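[clorkau-hall:0] Re: 公共施設使用条例改正案への意見提出について
投稿者:エウラリア・バルデベニト
投稿月:3月
コメント 6件 シェア 25件

会員団体各位

平素より当連絡会の活動にご理解とご協力を賜り、厚く御礼申し上げます。事務局のバルデベニトです。

ウンピニ・ドグベ様より本リスト宛てにご照会のありました、クロルカウ市公共施設使用条例の改正案について、事務局の見解と今後の予定をお知らせいたします。返信が遅くなりましたことをお詫び申し上げます。ご照会の全文は次のとおりです。

> 事務局御中
>
> フレルノミエル地区のドグベです。
>
> 先般公表された改正案を拝見しました。第4条に「市民の間に著しい対立を生じさせるおそれのある集会」については使用を許可しないことができる、との文言が加えられています。当団体は毎年、学校給食や墓地の問題について公開の討論会を開いておりますが、賛否の分かれる題目を扱う以上、この文言に該当すると言われれば反論のしようがありません。
>
> また、参加見込みが25人を超える集会について、講演者の氏名と講演の要旨を事前に提出させる規定も新設されるようです。要旨の提出を求める目的は、説明資料を読んでも分かりませんでした。
>
> 連絡会として意見書を出す予定はありますか。出されるのであれば、当団体も名を連ねたいと考えております。個別に提出する場合の注意点も併せてご教示ください。
>
> ウンピニ・ドグベ

ご指摘の二点は、いずれも事務局において検討中の論点と重なっております。

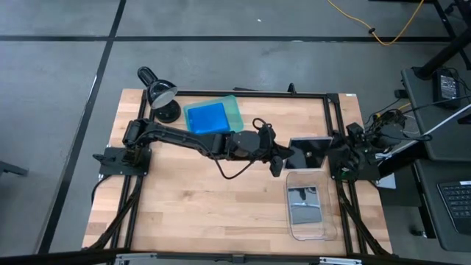 1.改正案の問題点

現行条例の第4条は、不許可の事由を「施設を損傷するおそれがあるとき」および「他の利用者の使用を著しく妨げるとき」に限っています。いずれも施設の管理に関する事由であり、集会の内容には立ち入っておりません。改正案はここに「著しい対立を生じさせるおそれ」を加えるものです。誰と誰の対立を指すのか、どの程度をもって著しいとするのか、条文にも説明資料にも定めがありません。

市の説明資料には「運用にあたっては慎重に判断する」との一文があります。しかしながら、運用上の配慮は担当者や時期によって変わりうるものであり、条文の不備を補うものとはいえません。反対する側が抗議の意向を示しただけで、集会そのものが不許可となる事態も、文言上は排除されておりません。

講演要旨の事前提出については、提出後に誰が審査し、どの期間保管し、どのような場合に差し替えを求めるのかが明らかではありません。会場の定員や退出経路の確認が目的であれば、参加見込人数と使用時間の届出で足りると考えます。

なお、改正案のうち、使用料の減免対象を広げる第9条、および車椅子利用者のための設備の予約を優先する第11条につきましては、当連絡会は賛成の立場です。意見書においても、その旨を明記いたします。
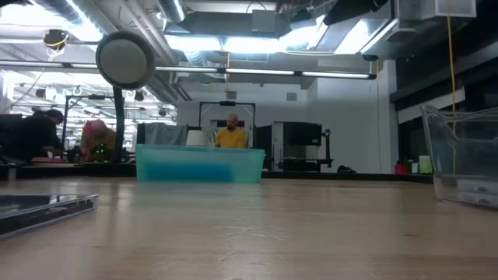 クロルカウ市民団体連絡会 事務局 条例・制度担当

本件の意見書は当担当が起案いたします。起案にあたり、加盟6団体から過去の使用申請に関する記録の提供を受けました。アルハッサン会館の使用について、題名の変更を窓口で勧められたとの報告が含まれております。勧めに応じたか否かは団体により異なり、書面の残っていない例もあるため、意見書への記載は書面で確認できたものに限ります。

ニカノール・ロブレス監事からは、不許可処分に対する審査請求の期間についても触れるべきである、との意見がありました。現行の手続では、集会の予定日を過ぎてから結論が出ることがあり、実質的な救済になっていないというものです。事務局としてもこれを妥当と認め、第三の論点として加えることといたしました。

一方、ヤネス・ワンカ様(ウルトゲート地区)からは、改正案そのものの撤回を求めるべきではないか、とのご意見を頂戴しております。減免の拡大を長く要望してこられた団体もあり、現時点では該当条項の削除を求める方針としておりますが、次回の会合において改めてお諮りいたします。 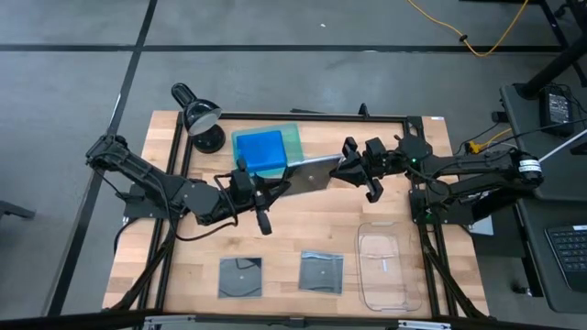 2.個別に意見を提出される場合

市の意見募集は6週間の期間を設けて行われます。提出方法は、市役所総務課への持参、郵送、または所定の様式による電子提出です。電話による意見は受理されません。

(1)意見の本文は一件につき500字以内とされています。複数の条項に意見がある場合は、条項ごとに分けてご提出ください。

(2)団体名で提出する場合は、代表者の氏名および所在地の記載が必要です。個人で提出する場合も氏名の記載が求められますが、公表の際には伏せられます。

(3)同一の文面を多数提出しても、一件の意見としてまとめて扱われることがあります。事務局から文例は配布いたしませんので、各団体のご経験に即してお書きください。

(4)賛成する条項がある場合は、その旨も併せてご記入ください。反対のみの意見は、改正全体への反対と分類されることがあります。

電子提出の様式は改行が反映されないとのことです。長文の場合は郵送をお勧めいたします。

3.連名の手続

連絡会の意見書に連名を希望される団体は、団体内での決定を経たうえで、担当のコンフォート・テッテまでご連絡ください。フレルノミエル地区の皆様については、ドグベ様のご照会をもって連名のご意向と承りますが、正式なお届けは別途お願い申し上げます。草案は3月中に本リストでお示しし、ご意見を反映したものを確定版といたします。

次回会合は午後6時より、アルハッサン会館にて開催いたします。日程は追って通知いたします。ご欠席の場合は、あらかじめ書面にてご意見をお寄せいただければ、会合の席で読み上げます。

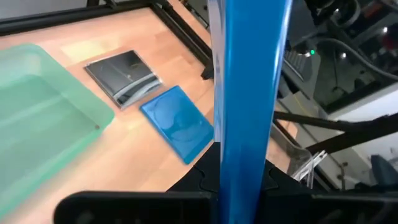
木の卓上に置かれたディスクケース

末筆ながら、本リストへの返信は全会員に配信されますので、申請記録など個人の氏名を含む資料は添付なさらず、事務局へ直接お送りくださいますようお願い申し上げます。

クロルカウ市民団体連絡会
事務局 エウラリア・バルデベニト

最近の投稿
・アルハッサン会館 使用申請様式の変更について
・ウルトゲート地区 街頭での印刷物配布に関する届出の要否
・市議会傍聴規則の改正に対する回答書(全文)
・フレルノミエル地区 公開討論会の議事要旨
・Re: 会費の納入方法について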